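# Tosh handset program: progress report to Skonimis

Prepared by Annag Mowat, May 17, 2024
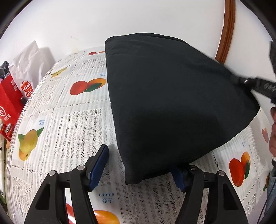
## Status against plan

Work packages 1 and 2 are closed. Work package 3 (battery and charging) is open and running behind plan. Spending is within the amount agreed in February, and no change to the grant is requested.

## Battery and charging

The second pilot build uses the 2034 mAh cell from Pririco in place of the earlier 1581 mAh cell. Standby drain in airplane mode is unchanged between the two builds. Drain with the radio active is higher than predicted, and Huw Maddocks has traced most of the difference to the modem failing to enter its low-power state after a dropped call. A firmware patch is in test.

Charging stops at 93 percent on certain handsets. The fuel gauge was calibrated for the old cell and the table was not updated before the build was flashed. New table delivered, retest pending.

## Display and touch

- Panel supplier confirmed as Rasolo. Sample panels passed the brightness check at both temperature limits.
- Touch response along the lower edge is still uneven with a screen protector fitted. Skye Pollock is adjusting the sensitivity threshold – the first attempt caused false touches during charging.
- Auto-brightness steps are visible in dim light. Low priority.

## Software

The issue tracker holds 341 entries for this build, duplicates included. Those rated critical concern the camera app closing when storage is full, and alarms not sounding after a restart. Both have fixes in review. The update client now resumes a broken download from the last complete block.

## Risks

Pririco has warned of a delay of up to six weeks on the next cell order. Fergus Baird is checking whether the old cell could be used in the lab units, which would leave the new stock for field handsets. Radio certification cannot be booked until the modem patch is final.

## Next period

1. Close the modem patch and repeat the drain test.
2. Retest charging with the new gauge table.
3. Freeze touch settings.
4. Send the certification file to Keith Inskip for review.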